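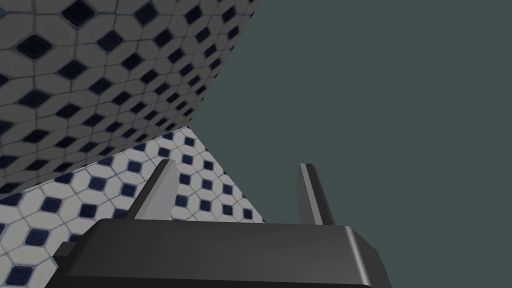
Elli Koskela pregunta si la crema inglesa puede prepararse la víspera del servicio sin que pierda textura. Puede, siempre que se controle la cocción y se enfríe deprisa. El procedimiento es el que seguimos en el comedor de Brindby para acompañar la tarta de manzana de septiembre.

Cocción

Calentar la leche con la vainilla abierta hasta que humee. Batir aparte las yemas con el azúcar, sin espumar. Verter la leche en hilo sobre las yemas y devolver la mezcla al cazo, a fuego bajo.

Remover con espátula de silicona trazando ochos y rascando el fondo. Retirar a 83 °C. El límite es 85 °C: por encima, la yema cuaja en grumos —el colador ya no lo arregla del todo—. Usamos la sonda Prandeck, sin apoyar la punta en el metal.

Enfriado

Colar de inmediato sobre un bol metálico colocado en baño de agua y hielo. Remover cada 2 minutos. Cuando la crema baje a 3 °C, tapar con film en contacto y guardar en la cámara. Se sirve al día siguiente; la que sobra se desecha.

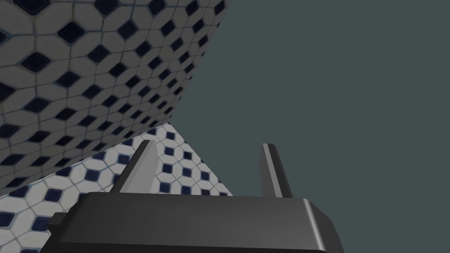

La crema salpica al colar y, si se seca, cuesta retirarla. Conviene limpiar el puesto antes de pasar a la siguiente elaboración, con agua templada y detergente neutro. Donde la pared de azulejo se encuentra en ángulo con una superficie también alicatada, como aquí, el encuentro entre ambas se repasa con cepillo estrecho. Después se aclara y se seca con papel.

Servicio

Sacar la crema de la cámara en el momento del pase y removerla una vez. Ración: 19 g por plato, con cazo dosificador.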